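Vano Hand-Held Grippers, Pair
Bureck Equipment > Teaching Tools > Hand-Held

Item: Vano pair, left and right
Made by: Semeniuk
Sold as: set of 2 grippers with cables
Availability: to order
Demonstration: at the Cisunier showroom, by appointment and on open days

The Vano is a gripper you hold in your hand. A person does a job with it, such as taking goods out of a basket, and the recording is used to teach a robot arm the same job. No arm is needed while you record. The pair is meant for two-handed work, one gripper in each hand, and can also be used singly.

We show the Vano at work at the Cisunier open day in November. Doors open at 10 in the morning and the last session starts at 3 in the afternoon. Each session takes 12 visitors. Kyrylo Zinchenko runs the sessions for Bureck and takes questions while the grippers are being used, so please ask when something comes up and don't save it for the end.

What is shown

The session starts away from the table with the grippers open. Kyrylo goes over the grip, how far the fingers travel and how close to a surface they can be brought. Visitors who only know grippers mounted on an arm usually want to see this part twice. The floor is a good place for it. It is flat, plain and hard, and a gripper held low over it shows right away whether both fingers are level.
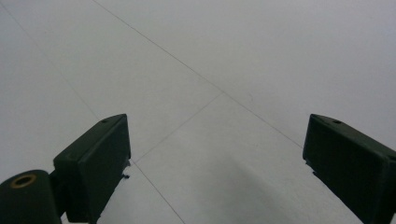 Fingers open over the tiled floor.

The fingers are blocks with a flat inner face and a beveled upper edge. They are a wear part. Small nicks along the lower edge don't affect the grip on boxes and packets, but we suggest a new set if you handle thin items such as cards or film. Changing a set takes a few minutes with the key supplied. Do both fingers at the same time, so that the faces stay matched.

The second half of the session is at the table. The task is small goods in a basket. One hand goes to the basket and the other stays ready at the side. Visitors may try it after Kyrylo has done a few rounds. Long sleeves are fine, but push them back if they are loose at the wrist. Take off bracelets and large rings before you pick up a gripper.

Most people need a short while before they stop turning the wrist too much. The usual mistake is to come down on an item from straight above, as you would with your own fingers. Come in at a slant and let the fingers open before you reach the rim of the basket. Keep the movement steady. Fast passes can be recorded, but many of them have to be thrown out later.

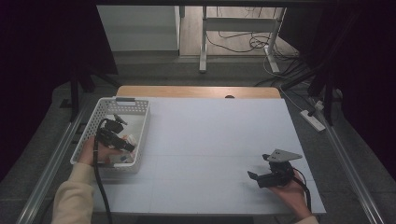 Bureck Equipment Catalog, Vol. 2, p. 16

Setting up a table of your own

You can work on an ordinary table. A foam board laid on top gives a plain white surface and keeps baskets and trays from sliding. It also makes less noise, which matters if several tables are running in one room. Boards get dented over time and should be replaced when items begin to rock on them.

Each gripper has its own cable. Lead the cables off the near side of the table, toward the person working, and leave enough slack for the longest reach you plan to make. A cable that pulls at the end of a reach will show up in the recording as a small jerk. If two people take turns at one table, set the slack for the taller one.

Put power strips on the floor beside the table and out of the walking path. Stands and tripods should be placed before the cables are run. Curtains help if you have windows or people moving behind the table. Light from above is better than light from one side.

Use a basket with low, firm sides to begin with. Soft bags and deep bins are harder and can wait until the operator is used to the tool. Start with boxes and packets of different sizes, then add bottles and tubes.

In the set

Left gripper
Right gripper
Cable for each gripper
Spare fingers, one set
Key for changing fingers
Printed setup sheet

Tables, boards, stands, baskets and lighting are not included. We can quote for a full table on request. Please tell us the size of the room and whether the floor is carpet or tile.

Care

Wipe the fingers with a dry cloth after use. Do not use solvent. Check the pivots for dust if the grippers have been used near the floor, and do not oil them. Store the grippers with the fingers open and the cables in wide loops. Do not wrap a cable around the body of the gripper.

Questions from earlier visits

Can left-handed operators use the pair? Yes. The grippers are set up the same way for everyone, and left-handed operators simply lead with the other hand.

Can we bring our own goods to the open day? Yes, if they are dry, sealed and fit in one hand. Write to us first if you want to bring glass.

Is a single gripper sold? Yes, left or right. Spare fingers are the same for both.

Can we hire a pair before buying? Hire is for full weeks only. The hire charge is taken off the price if you order within the month.

Booking

Places at the open day are free but must be booked through the Cisunier showroom desk. Give the name of your company, the number of people coming and the kind of goods you handle. Groups that need a private session can ask for a morning appointment at another time of year.

See also: Vano spare fingers; Vano replacement cables; table kits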